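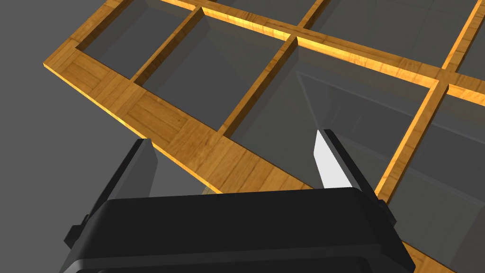
Approach rules come before grasp rules in this course, and the Week 4 checklist follows that order. A gripper that arrives badly will scrape a surface no matter how well it closes. Proller, the simulator we use in lab, lets you stop a run at any point and check the pose. Stop it while the fingers are open and empty over the wooden grid, as they are here, and go through rules 1 to 3 before you send another command.

Rule 1. Open the fingers before the final approach. Do not open them next to a surface.
Rule 2. Keep 15 mm of clearance from any frame, pane or rail until the target is confirmed.
Rule 3. Cut to low speed inside the clearance zone. In the Bredden exercises that limit is 41 mm per second. 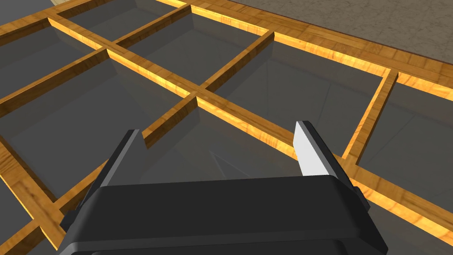
Beatrice Mosoti argued in July that Rule 2 should be stricter in simulation than on hardware, on the grounds that a simulated scrape costs nothing and students learn to ignore it. Her point was adopted for graded runs. Any contact before the target is confirmed now ends the run, and the log has to say which finger touched first.

Rule 4. Do not judge depth from one view. Slats and bars seen at a steep angle look closer together than they are. Compare with a second view, or read the distance from the simulator.
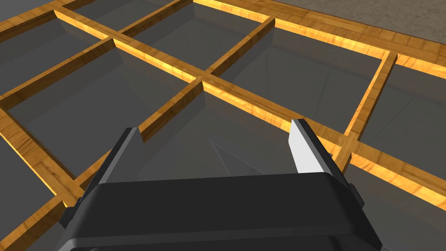
Fig. 3. Gripper open above the lattice, seen from above and behind.

Rule 5 covers the rest of the robot. Students watch the fingers and forget the elbow - most of the failed Chege runs ended that way. Before moving one arm, check where the other one is and what is beside it. Windows, door frames and railings all count as obstacles,
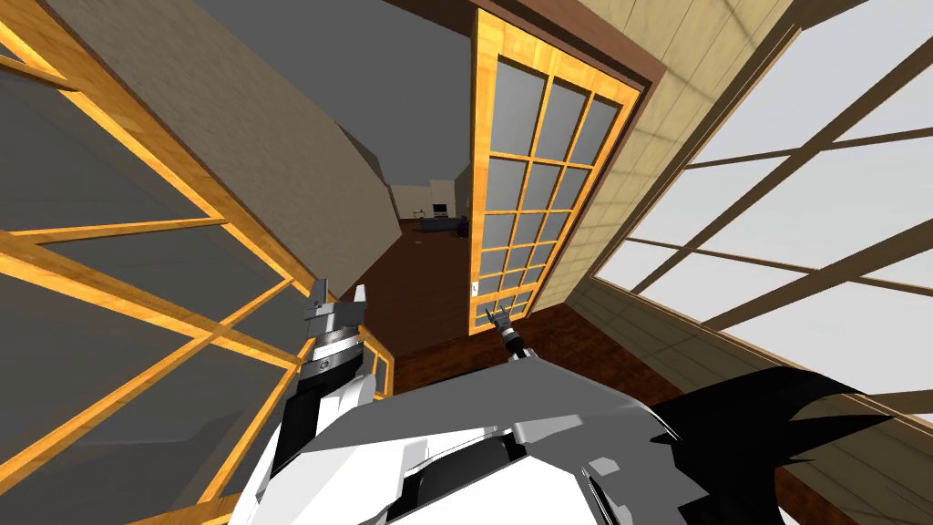 and so does the robot's own body. If both arms have to move, move one, stop, check, then move the other. Coordinated motion is not allowed until the Niverent module.

Hand in the signed checklist with your run log by Friday, October 9, 2026. Logs without a stop before final approach will be returned unmarked.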